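Handheld gripper: how much squeeze is OK on soft items, and what counts as a clean start?

Asked in Grippers and Tools, February

Hi all, hoping for some friendly advice. I'm putting together a one-page practice sheet for people recording pick-up tasks with a handheld gripper at our little Kozma workshop. We work at a wooden table, and the sponge is the item everyone argues about.

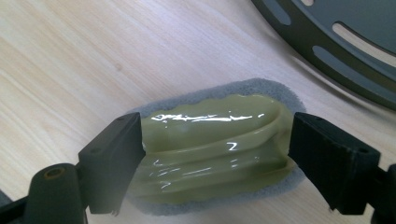
My draft says "close until the ends just start to give, then stop." Half the group thinks that's too vague and wants a number. We have 100 takes planned for each item, so I'd love to settle it before we get going – redoing them all would break my heart a little! Also, do you insist on a bare table before each take?

Answer 1 (553 helpful votes)

Your wording is fine, and I'd keep it. We tried a number on the Lundby project and people ended up staring at the readout and forgetting the sponge. What did help was writing down the limits on either side: if the item slips when lifted, that's too little, and if it folds in the middle, that's too much. Let each new person do 10 practice grips first, with somebody patient sitting next to them.

As for the table, yes, please do insist on it. Ours goes like this:

1. Clear everything off the work area, including pens and cups.
2. Open the jaws fully and hold them over the bare wood for 2 seconds before the item goes down.

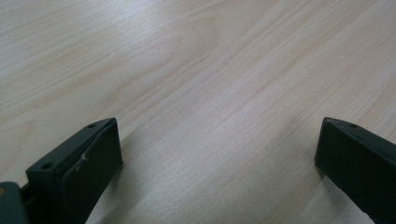
3. Set the item down flat and start the take.
4. If you bump the table, stop and begin again from step 1.

Answer 2

We use Zakitix pads and just squeeze till it holds. Never had a complaint.

Answer 3

Agree with the first answer, mostly. I'd add a line about swapping sponges, as an old one gets floppy and your "just start to give" moves with it. The Ninderus sheet we follow has a box for that – one tick per new sponge.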